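Household Storage and Sorting
Handout 7: Mixed Bins

Course notes prepared by Dagmar Kováčik, with additions by Miroslava Vaněk

Bring this handout to the practical session in November. It replaces the two loose sheets on bins from the last course. Handout 6 (Shelves and Open Racks) is assumed reading, and the words "home," "holding place" and "overflow" are used the same way as they were there.

1. What a mixed bin is

A mixed bin is any container that holds things of different kinds with no divider between them. The toy bin in a family room is the usual case. So is the box by the back door, the deep drawer under the oven, and the tub that came along on a move and was never emptied. Most homes have at least one. In the Findbridge home survey, which earlier students of this course carried out, we logged 138 containers, and 110 of them were mixed.

A mixed bin is useful as a holding place. Things go in quickly at the end of the day and the floor is clear. It works poorly as a home, which is where something lives for good and where a person expects to find it. When a holding place turns into a home by accident, people start digging, and small things sink under large ones.

2. Shape of the container

Look at the walls first. A bin with sloping sides is narrower at the bottom than at the top, so the top opening tells you very little about how much will lie flat inside. Measure the floor of the bin. Students lose marks every year for measuring across the rim and then planning two rows of boxes where only one will fit.

Sloping walls do have advantages. Empty bins nest, and small items slide toward the middle where they can be reached. The disadvantage is that round and light items slide too, and end up against whatever is already there.

Depth is the second thing to check. For a child's bin, the child should be able to touch the bottom while standing on the floor next to it. For an adult, elbow depth is a fair limit. Anything deeper should be kept for bulky, light goods such as bedding. 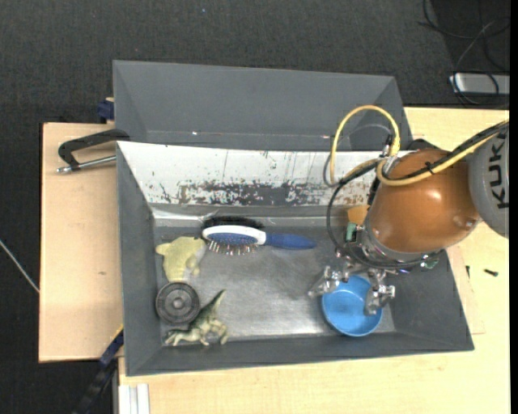

Color is the third, and it matters more than students expect. A dark bin hides dark things. If the container is black, gray or navy, small dark items should go in a pouch or a lighter tray before they go in. Bright things look after themselves. In a pale bin the problem is reversed, and white or clear items are the ones that get left behind.

3. Bowls and other open shapes

Bowls, cups and pots need a decision of their own. Set upright, a bowl collects whatever is dropped in after it. This can be used on purpose: one bowl, standing upright, can hold the small parts of a game or a set of blocks. If that is the plan, the bowl should be the last thing in and the first thing out. If it is not the plan, turn the bowl over or stack it with its own kind.

Play dishes and real dishes should not share a bin. They look alike after a few months of use, and the real ones find their way to the sandbox. Plastic bowls that are still used for food go back to the kitchen, even if a child has been playing with them.

4. Emptying and sorting

The method taught on this course is the Kolář method, in the short version. The long version is in the reader and is meant for whole rooms.

Clear a surface larger than the bin. A bed will do, though a table is easier on the back. Lift things out one at a time. Do not tip the bin. Tipping is faster for the first minute and slower for the rest of the job, and small parts roll under furniture.

Put each item down by where it should live, not by what it is. A wooden spoon from the kitchen and a cup from the kitchen belong in one pile. A wooden spoon from a play kitchen goes in another. Most bins come out as kitchen, bathroom, child's room, tools, and "don't know."

The "don't know" pile is allowed, but it must be the smallest one. If it grows past the others, stop and go through it again with someone else who lives in the house.

Wipe out the bin before anything goes back. Grit and old crumbs gather in the corners — a dry brush first, then a damp cloth. Leave it to air with the opening facing up.

5. Wear and when to replace

Scuffs on the bottom are normal and are no reason to throw a bin away. Things get dragged across the same spot day after day. Chipped paint is a different matter. Flakes come off on soft toys and cloths, so a bin or panel with chipped paint should be kept for hard goods, and kept away from small children until it has been dealt with properly.

Check the rim by running a cloth around it. If the cloth snags, so will sleeves. Check handles with the bin loaded.

One of the course bins, a Flodell, was bought in 2000 and is still in use for the gardening things. The lid went missing long ago. Age alone tells you little.

6. Labels

A mixed bin should be labeled by its purpose and its emptying time, for example "Family room, empty at 7 p.m." A list of contents is out of date the same evening. The Zulik label holders in the course cupboard fit straight walls only. On a sloping wall, use a tag on the handle.

7. Work for the practical

Choose one mixed bin at home. Measure the floor and the rim, and write both down. Empty it using the short method and note which pile was largest. Put back only what needs a holding place. After two weeks, empty it again and note what has returned.

Write up one page. Drawings are welcome and need not be neat. Miroslava Vaněk will collect the pages at the start of the session, and we will use them for the discussion of overflow in Handout 8.

Related handouts
Handout 5: Drawers and Dividers
Handout 6: Shelves and Open Racks
Handout 8: Overflow
Reading list for the Kolář method (long version)

12 shares | 3 comments

Contact the course office | © Findbridge Home Courses | Back to top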